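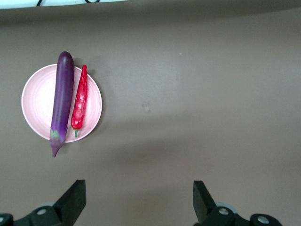 Rania Hakim wrote in the margin of our first draft that a play food set should be judged by how it fits the dishes sold with it, and that we had only looked at price. We rewrote this section after that.

4.2 Size and fit

The eggplant is longer than the pink plate is wide, so it hangs over the rim at both ends. The red chili pepper is shorter and thinner. With the two side by side there is little room on the plate for a third long piece. We noted the same problem in the Yammine set but not in Bako, where all the vegetables are short.

We gave each set a score for fit, surface detail and storage. The wrinkled skin of the pepper scored well for detail. The eggplant is smooth and glossy, with a pale green cap, and we scored it one point lower.

4.3 Storage

All 22 pieces had to go back in one bin at the end of a session. Bako took the least space. The Yammine lid did not close until the plates were stacked first.

Scores for all sets are in Appendix B.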